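4.2 What happened to prices after the Stanard deal closed

I should say up front that this is the section I had the most fun writing and the one my co-author Kalliopi Drakos trusts the least. She handled the wholesale side of the data (section 3), I handled the shelf prices, and we still disagree about how much the shelf prices can tell you. So take what follows as my reading of it, with her objections folded in where I remembered to write them down.

Recall from the timeline that Stanard bought the Rultico stores in November, after a review that took a little over a month, and that the first round of price cuts was announced the same morning the sale closed. The signs were already printed. I know this because I walked into the Trunbridge Rultico at ten past eight that morning to buy coffee filters and there they were, orange cards hanging off every other shelf, with the old price crossed out in a very thick marker font. I bought the filters (not on sale, for the record) and went home and started a spreadsheet. Most of this paper grew out of that spreadsheet.

The panel we ended up with tracks 655 items in the Rultico stores, matched as closely as we could to the same items at Athanasiadis, the regional chain that competes with them in nearly every town we cover. Matching was a pain. Store-brand goods are the worst, because a Rultico can of crushed tomatoes and an Athanasiadis can of crushed tomatoes don't weigh the same, don't use the same tomatoes as far as anyone can tell, and get resized without notice. Where sizes differed we used price per ounce. Where a product changed size during the study we kept it and adjusted, and if it vanished we left it in the panel up to its last observed week and then dropped it. Kalliopi wanted to throw out anything that had ever been resized. We ran it her way too, and the results are in the appendix; the general shape is the same but the store-brand line gets jumpy.

Only 46 of those items were part of the announced cuts. I want to stay on that for a minute, since so much of the press coverage at the time talked as if the whole store had been marked down. The cuts were real, and some of them were big! Bananas, eggs, ground beef, butter, rotisserie chicken, the kind of thing a person buys every week and can quote you the price of from memory. Economists who study retail call these known-value items, and there's a long line of work saying shoppers judge a whole store by them. If you were going to pick a small group of products to make a store feel cheaper, you would pick very nearly this group.

So the first question is whether the cuts lasted, and the answer depends on what you mean by lasted. The orange cards stayed up for a long time, well into the spring. The prices under them crept. A card would say "new lower price" in February with a number on it that was higher than the number on it in December, and still technically lower than the price before the sale. Eggs did this twice. Butter did it in such small steps that I didn't notice until I plotted it. By the end of our window most of the cut items were sitting somewhere between the sale-day price and the old one, and a handful had gone right past the old one and kept going.

The second question is what happened to everything else, and this is where Kalliopi and I part ways a bit. The uncut items at Rultico rose faster than the matched items at Athanasiadis, and they started doing it in the third month after closing. I read that as the store making its money back on things people don't keep track of, such as spices, foil, canned soup, cat litter and the fancier kinds of vinegar. Kalliopi reads it as partly a supplier story. Stanard moved the Rultico stores onto its own distribution contracts in that same stretch, and she points out (fairly) that some wholesale prices went up with the switch. We can see that in her data for the branded goods. We can't see it for the store brands, where the contracts are private, and the store brands are where the rise is steepest. I don't know how to settle that with what we have. 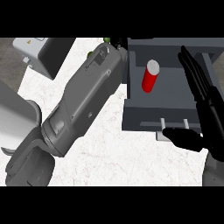
One thing we could check was whether the increases lined up with local competition. They did, and pretty strongly. In towns with an Athanasiadis within a short drive, the uncut items rose only a little more than they did at the rival. In towns where Rultico was the only full-size grocery store, they rose a good deal more. This is the sort of result you hope for and then distrust, so I went back and redrew the market boundaries three different ways, by drive time, by zip code, and by asking which store people in a given town said they used most. The gap shrank under the zip code version and held up fine under the other two. Zip codes are a poor way to draw a grocery market anyway, since plenty of people shop near work or near the highway, but that's the unit reviewers are used to seeing and so it's in there.

Figure 3. Average shelf price of uncut items at the Rultico stores relative to matched items at Athanasiadis, by month from the closing of the sale. The solid line is towns with both chains and the dashed line is towns with Rultico only. Both lines are set to the same starting value in the month before closing. Resized products are adjusted to price per ounce.

The dashed line in Figure 3 is noisier than I'd like. There are fewer one-store towns in the panel, and in a couple of them the local Rultico closed for remodeling during the winter, which leaves gaps. We filled nothing in. If a store was closed we simply have no price for it, and the average that month is taken over the stores that were open. I mention it because a reader at a workshop asked whether the little dip in the dashed line was a pricing decision. It's a store in the far north of the region dropping out of the average for a while. It happens to be an expensive store, being a long way from the warehouse.

Sofia Stergiou, who read an early draft of this section and sent back four pages of notes (thank you, I think), raised a point I hadn't considered at all. She asked whether the cuts might have changed what the stores carried as well as what they charged. If shoppers come in for the cheap butter and the store responds by giving butter more room, something else loses its spot. We don't have shelf space data, but we do have a rough stand-in, the items that disappeared. They went at a faster rate in the Rultico stores than at Athanasiadis, and they were mostly small regional brands: a pickle maker, two bakeries, a hot sauce I personally miss. Whether that came from the price cuts or just from the new owner tidying up the product list, I can't say. My guess would be the second. Big chains like one supplier where the old chain had several, and it saves them a lot of phone calls.

That brings up the awkward matter of quality and variety, which a price study mostly can't see. If the one local jam goes away and you switch to a cheaper national jam, my spreadsheet says nothing went wrong. Your average basket might even look like it got less expensive. I've tried to be careful about this by always comparing like with like and never letting a product stand in for a missing one, but the cost of that caution is that the panel slowly becomes a panel of survivors. The survivors at Rultico are disproportionately national brands. National brands are also the ones with the most stable prices. So if anything I'd expect our estimates to understate the rise in the uncut group, though Kalliopi would like it noted that she considers "if anything" to be doing a lot of work in that sentence.

We also looked at Athanasiadis itself, which spent the first weeks after the sale matching the Rultico cuts almost item for item. The matching was quick for produce and slower for meat. Then in the late winter it stopped, and its prices on the same goods drifted up at close to the same pace as Rultico's. There's nothing sinister required to explain that. A store that cuts to match a rival has every reason to stop matching when the rival stops cutting. But it does mean that our comparison group was itself moved by the merger, and in a two-chain region there isn't a clean outside group to fall back on. We tried a set of towns across the state line, where neither chain operates, and the results for the uncut items came out a little larger against that baseline. We report the smaller ones in the main table.

For anyone thinking about the review process, the timing seems to me the part worth looking at. The price cuts got all the attention in the first month and the increases on other goods came after most people had stopped looking. A review that ends on closing day doesn't see either one. Section 5 takes up what a follow-up check might look like and what it would cost to run, using our own data collection as a very low-budget starting point.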